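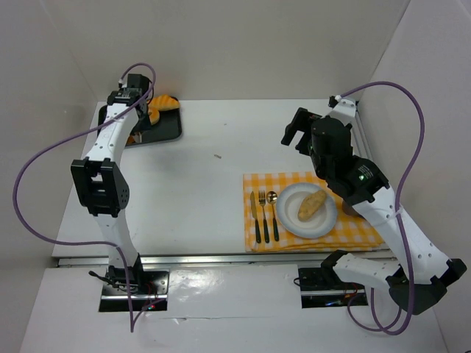 Kiltance is hiring ground crew for the new Ambrosio base, gate and ramp both, start in June. Small airline, short hops, turboprops. We're up against a much bigger carrier on the Nirnberg route and we can't beat them on price every day of the year, so we have to beat them on the stuff people remember. Leaving on time. Bags that show up. Somebody at the gate who knows what's going on. Food too, a little. Two orange-yellow pieces of what's likely toy bread or pastry, one half on top of the other on a black tray, is about how much snack you can fit on a hop this short, and somebody on the ground still has to get the real ones on board before the door closes. That's part of this job.

Job ref **1471**. Put it in the subject line please, otherwise it goes in the general pile and the general pile is bad right now.

## The jobs

**Gate and check-in agent**, full time and part time

- Check-in desk, bag drop, boarding
- Rebooking people when it all goes sideways (fog, mostly)
- Announcements. You need to be OK talking into a mic
- Wheelchair assist and kids flying alone
- Paperwork for the crew, weights, final count

**Ramp agent**, full time only

- Loading and unloading bags by hand. No belt loader on the small aircraft
- Marshaling and chocks, we train you
- Catering boxes on and off, cabin tidy between flights
- Deicing in the winter. Cold. Very cold some mornings

We cross-train. After a few months most gate people can do some ramp and the other way around. If you only ever want to do one, say so in your email, it won't count against you but it does change which shifts we can give you.

## Hours

First departure is early. Report time for the opening shift is 4:15 a.m. and yes that means in uniform, badge on, not in the parking lot. Closing shift finishes when the last aircraft is put to bed, usually before midnight, sometimes well after if Nirnberg is having one of its nights.

Shifts are bid every month by seniority. Everybody at Ambrosio is new so seniority will be start date, then drawn from a hat. Split shifts exist. We try to keep them down and we pay a bit extra for them.

Weekends and holidays are in the rota for all of us, managers included.

## What you need

- 18 or over
- Able to pass a background check going back 10 years. Gaps are fine if you can explain them, school, caring for a parent, traveling, whatever. Have the dates ready, it's what slows everybody down
- Good spoken English. A second language is a big plus on this route
- For ramp: lift 50 lb over and over, work outside in all weather, valid driver's license
- A way of getting to the airport at 4 in the morning. The first bus is no help to you

You do **not** need airline experience. Restaurants, hotels, warehouses, school front offices, all good. If you've calmed down a line of angry people before, tell us about it, we'd rather read that than a list of software.

Laid off from another carrier? Apply. We'll look at your old certificates and see what carries over so you don't have to sit through the whole course again.

## Pay and the rest

- Hourly, paid every 2 weeks. Rates are in the info sheet we send back when you write in, different for gate and ramp
- Night and early extra
- Health plan from day one for full time, after the trial period for part time
- Uniform and boots supplied. Wet gear too
- Training is paid, all of it, including the classroom week
- Free parking in the staff lot (long walk, bring a hat)
- Standby travel on all our own flights for you and one other person after the trial period. Standby means standby, don't book a wedding on it

## Training

Classroom first, in the old freight office next to the terminal. Dangerous goods, security, the booking system (it's called Kota, it's ugly, you get used to it). Then on the ramp or at the desk next to somebody experienced from our Nirnberg station. They're coming over to help us open and will stay till you're comfortable.

There's a written test at the end of the classroom week. You can retake it once. Most people pass first time if they do the reading.

## Why now

Some of you will have seen the fare war in the local news. The other airline put extra flights on pretty much the minute we announced ours. Fine, that's their right, and people here are getting cheaper tickets out of it. But it does mean we get asked if these jobs will last, and it's a fair question. What we can tell you is the aircraft are leased, the slots are ours, and we've signed for the desks and the ramp space through next year at least. Past that depends on how full we fly, same as any airline. Ask about it at the interview, you'll get a straight answer.

Roughly 100 people wrote in when we opened our last station and we read every one, so please be a little patient on replys.

## How to apply

Email jobs at Kiltance, attention **Charito Sison**, station manager, with:

1. Resume, one page is plenty
2. A few lines on which job and which hours you can really do
3. Ref 1471 in the subject

No cover letter needed. No photo. Please dont send scans of your passport or license yet, we ask for those later and through a secure form.

Interviews are in person at Ambrosio. Short chat, then a walk round the ramp so you can see what you'd be getting into. Closed shoes. If you can't get there in the daytime because you're working, tell us, Charito is doing a few in the evening after 6.

We'll keep taking applications until the spots are filled. Ramp will probably fill last so if you're on the fence between the two, ramp gives you the better odds.

Questions before applying are fine too, same address. Phone is hit and miss, the desk line isn't hooked up yet.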